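*2023-11-23*

# Sudberg Gurnumier goalkeeper gloves, half a season in

I play in goal for Skaleldale's over-35s, in a league where the referee sometimes brings his own corner flags. So please read all of this as the opinion of an enthusiastic amateur who gets beaten at the near post more than he would like. I buy too many gloves. My wife has a drawer she won't open anymore.

The Gurnumier is the top glove in the Sudberg range and I paid $144 for mine, full price, my own money. That hurt! I'd been wearing the Innes before this (same company, much cheaper, flat palm) and I liked them fine until the seam on the left thumb went in the middle of a cup game, and I spent the second half punching everything.

## Fit

I wear a 9 in pretty much every brand and the 9 here is a true 9, maybe a hair long in the little finger. It's a negative cut, so the stitching is on the inside and the whole thing hugs your hand. If you've only ever worn the big boxy kind, you'll think they sent you the wrong size. Give it a few sessions before you send them back. Mine felt tight across the knuckles for the first week and then one evening they just didn't.

The wrist is a long elastic bandage with a strap over it. I love it, but it's a pain to do up the second glove once the first one is on, and I've ended up using my teeth, and the strap now has tooth marks. There's a little pull tab to get them off again, which I use every time.

They come with removable finger spines too. I took mine out on day one (I can't stand spines, they make me feel like I'm catching with a garden rake) and the sleeves closed up flat with no annoying gap. Catherine Urquhart, who keeps goal for the women's side and has hands a good bit smaller than mine, left hers in after a dislocated finger last year and says they're the least clunky ones she's tried.

## Grip

OK, the fun part. Damp grip is fantastic. We had a run of drizzly games in October with a slick ball and a bald goalmouth, and I held on to crosses I'd normally have flapped at. There was one low drive, hit really hard through a crowd of legs, that I scooped into my chest and then lay on top of for far too long because I was so pleased with myself.

Bone dry is another matter. On the turf field, under the lights, with dust coming off the rubber crumb, they get slippery fast. You have to wet the palms before kickoff and again at halftime, so I keep a squeeze bottle by the post. The cheaper Innes was better in the dry, and I wish Sudberg would just say so on the packaging.

Punching is solid. The backhand has a raised latex zone and you do get a clean thump off it, though my punches still go wherever they like.

## Wear

I've probably faced about 600 shots in them counting warmups, and the palms look it. The heel of the right glove is chewed up from pushing myself off the ground, which is my bad habit and I've been told off for it since I was a kid. The fingertips are pilling a little. No tears and no loose stitching, and that thumb seam is holding, so they've already outlasted my last pair. I'd guess they get me to January as a match glove and then drop down to training.

## Washing

The tag says hand wash only in lukewarm water. I do that after matches, with a drop of glove wash, squeezing and never wringing. After one truly disgusting mud bath I got lazy and put them through a front loader in a mesh bag, cold, no spin, no softener. They survived, but the palm felt chalky the next game and took most of the first half to come back. I wouldn't make a routine of it.

Dry them flat, out of the sun, away from the radiator. They take a good day and a half, longer if you leave the bandage folded over. 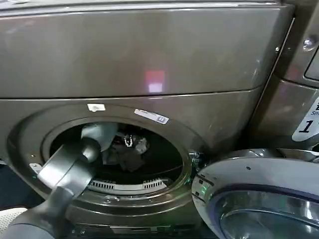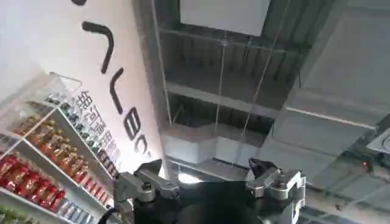
## Would I buy them again?

Yes, on sale. At full price I'd want either better dry grip or a palm that lasts the whole season, and right now you get neither. If you play mostly on grass somewhere it rains a lot, go for it, you'll have a blast. If you're on turf all winter, get the Innes and spend the difference on a decent pair of padded shorts.

**Good:** wet grip, snug cut, spines come out cleanly, tough seams

**Less good:** price, dry grip, fiddly wrist

I had them in the blue. The orange looks better in the photos on their site, but it was sold out in my size and I wasn't going to wait.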